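Meet the Dishwashing Helper!

Do you hate doing the dishes? Imagine a robot arm that could do them for you! A company called Balter is building a kit called Grultano that teaches robot arms to help out in the kitchen. It takes 300 practice tries just to learn one kind of cup!

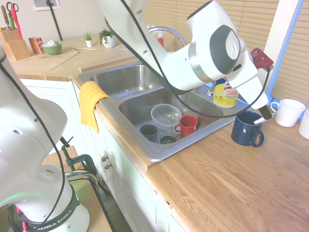
The gripper hangs just above a dark blue mug. More dishes are in the sink!

Look for the two black-tipped fingers at the end of the arm. They squeeze together, a bit like your thumb and pointer finger when you pick up a grape. Mugs are tricky (all those handles!), and clear bowls are even harder, because robot cameras have trouble seeing them.

Try it yourself: pick up a plastic cup using only 3 fingers. Now try 2!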